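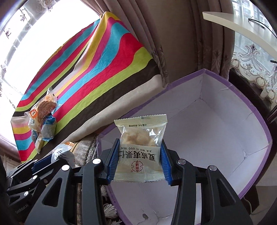

My Year With a Neti Pot (and Why I'm Not Giving It Back)

25 June 2021

So, sinuses. If you've read this blog for more than a month you already know mine are terrible. I wake up stuffed, I go to bed stuffed, and every December I lose my sense of smell for a couple of weeks and put way too much garlic in everything. My family has learned to eat before they come over.

I bought my first neti pot last year after putting it off forever. The idea of pouring water in one side of my nose and having it come out the other sounded like something you'd do on a dare. But I was going through tissues like crazy, the skin under my nose was raw, and my doctor had mentioned saline rinsing at two visits in a row. Fine. I ordered a little ceramic one from Vetden, white with a blue rim, and then let it sit in the bathroom cabinet for another 5 weeks.

The first try was a disaster! I used plain water with no salt in it, and wow, does that burn. I also had my head tipped back instead of forward, so most of it went down my throat and the rest went down my pajamas. If you're about to try this, lean way over the sink, turn your head sideways, breathe through your mouth, and please use the salt.

Also, and I can't say this loudly enough, don't use water straight from the tap. Use distilled, or boil it and let it cool to lukewarm. I boil a kettle after dinner and keep the water in a clean lidded jar for that night and the next morning. Whatever is left after that goes down the drain.

What I use now

I've been through 4 pots, which is a silly number for one nose. The Vetden was pretty but the spout was too wide for me (small nostrils, sorry, now you know). Then came a plastic one from Narari that leaked where the handle joins the body, and a squeeze bottle that I hated, way too much pressure, my ears popped every time.

The one I've stuck with is the Bakalis, a plain stainless steel pot with a long skinny spout. It isn't cute. It does survive being knocked into the sink, and I've tested that more than I meant to. 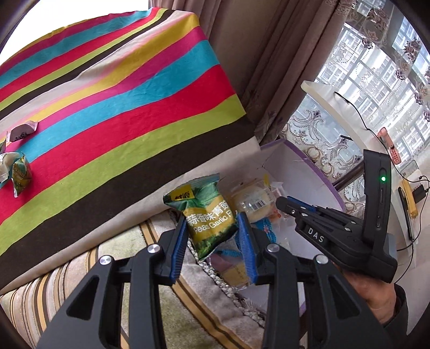
For salt I went with the premeasured packets from Natau for a while, then switched to a big tub of the non-iodized kind with a tiny scoop. The packets are great for travel and I still keep a few in my toiletry bag. At home the tub is cheaper and I'm not throwing out a wrapper twice a day.

Has it fixed me? No. I still get stuffy when the pollen is bad, and I still take my allergy pill. But I sleep better on the nights I rinse, and I got through this spring with a nose that was its normal color. I did skip it for a week when I had an earache, and I checked with my doctor before starting up again.

Next up I want to try rinsing before I mow the lawn as well as after, to see if that makes any difference. A reader emailed to say she does both and swears by it. If you've tried it, leave me a comment, and tell me what you do with the drip that shows up an hour later when you bend over to tie your shoes. I've started carrying a hanky.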